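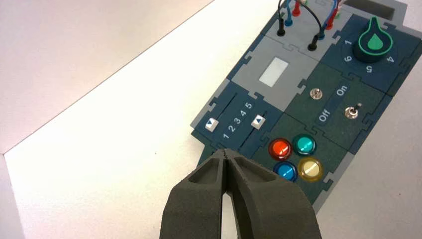

The Kirkumell K2 is a parallel-jaw gripper and tool-flange assembly for bench-scale robot arms, supplied as a kit for home builds and shared workshops. It is meant for contact work on small controls and fixtures, where a general-purpose jaw tends to be too wide or too smooth to be useful. The fingers are dark grey, chunky and textured, and each has a recess in its face. Panels made of small controls are the typical target: push buttons with glossy domes, toggle switches, sliders, a rotary knob with a pointer, and banana plugs standing in their sockets with the wires looping over the top. Each of these asks something different of a finger, and the settings for each are given further down this page.

What is in the kit

Gripper body, assembled and greased
Finger pair, type A (fitted)
Tool flange, drilled for the Predo P-series wrist and left blank on the second face
Wrist camera bracket with two height positions
Control board with screw terminals
Harness, 400 mm, with strain relief at both ends
Fasteners, one spare of each size
Printed assembly sheet

The arm, the camera and the power supply are not included. Fingers of type B (plain, no recess) are sold separately.

Specifications

Jaw travel: 46 mm total, both fingers driven
Actuation: single geared motor, rack and pinion
Grip force: adjustable in software, 10 steps
Position feedback: magnetic encoder on the motor shaft
Supply: 12 V DC, regulated
Communication: serial, half duplex
Mounting: four-screw pattern on the Predo wrist, or drill to suit
Finger fixing: two screws per finger, from the outside face
Lead to arm base: routed by the builder

Grip force is set as a step and not in newtons. Steps are repeatable on a given unit but vary slightly between units, so a value copied from someone else's build should be treated as a starting point only.

Assembly

Fit the flange to the wrist before the body goes on. The two inner screws can't be reached once the body is in place. Use the medium-strength threadlocker on these four and leave it off everything else.

Plug the harness into the board with the supply off. The terminals are marked on the board itself, and the colours match the assembly sheet from board revision C onward. Earlier boards had the two signal leads reversed on the sheet; if yours is marked B, follow the board.

Route the harness along the outside of the wrist and leave a loop at the last joint. Turn the wrist by hand through its full range, both directions, before applying power. If the loop tightens at either end, move the strain relief back one hole.

The camera bracket mounts behind the body and looks forward over the fingers. Use the low position for work within a hand's width of the fingertips and the high position for anything further out. In either position the fingers will hide part of the work when they are close to it — plan the approach so that the camera sees the target before the fingers cover it, and hold the last known position for the final stretch. Tilt is set with one screw. Mark the angle with a pencil once it is right.

Calibration

Run the homing routine with nothing between the fingers. The jaw closes at step 1, stops, opens to full travel and stores both values. Repeat after changing fingers. If the stored travel reads short, check for swarf in the rack; a soft brush is enough to clear it.

Camera-to-finger offset is measured with the supplied target card. Tape the card flat to the bench, bring the closed fingertips to the centre mark, record the arm position, then back off until the whole card is in view and record again. The Tusero host software takes both readings and writes the offset to file. Users running their own code will find the file format in the download section.

Recommended settings for panel work

Push buttons: jaw closed, approach square to the panel, travel limited in the arm controller. Grip step has no effect here. Clustered buttons need a narrower contact than two type A fingers side by side can give, so press with one finger and offset the wrist.

Toggle switches: jaw closed, push sideways against the lever near its tip. Don't attempt to grip the lever.

Sliders: jaw open just wider than the knob, lower over it, close to step 2, and move along the line of the track. Teach both ends of the track as separate points. A panel that has been laid down at an angle to the arm will bind the slider if only one point is taught and the direction is assumed.

Rotary knobs: step 4, wrist axis lined up with the knob axis. Turn no more than the wrist has left; release and take a new grip if required.

Banana plugs: step 7, grip on the plug body and never on the wire. Pull straight out. Insertion is harder than removal and depends on the plug being held vertical, so expect to spend most of your setup time on it.

Secure the panel before starting. A light panel on a smooth tabletop will creep under side loads, and every taught point moves with it. Removable putty under the corners is adequate for buttons and sliders. For plugs, clamp it.

Compatibility

Tested with the Predo P-series wrist and with the Csizmadia four-axis arm using the adaptor plate (sold separately). The Csizmadia arm has no wrist tilt, which limits it to panels lying flat. Other arms will need the blank flange face drilled. A paper template is included — check its scale bar against a ruler before centre-punching.

Safety in shared workshops

The K2 has exposed pinch points along the rack. Fit the side covers before leaving the unit where other people can reach it, and wire an emergency stop that cuts motor power at the supply. The software stop holds the jaw in position and does not remove power. Only work on panels running at extra-low voltage. The fingers are not insulated.

Spares

Finger pair, type A
Finger pair, type B
Harness, 400 mm
Side covers, pair
Adaptor plate, Csizmadia
Rack and pinion set
Target card

Spare fingers are sold in pairs only, as the two sides are not interchangeable. Orders placed before noon leave the same working day. The kit is currently in stock; the adaptor plate is on back order until April.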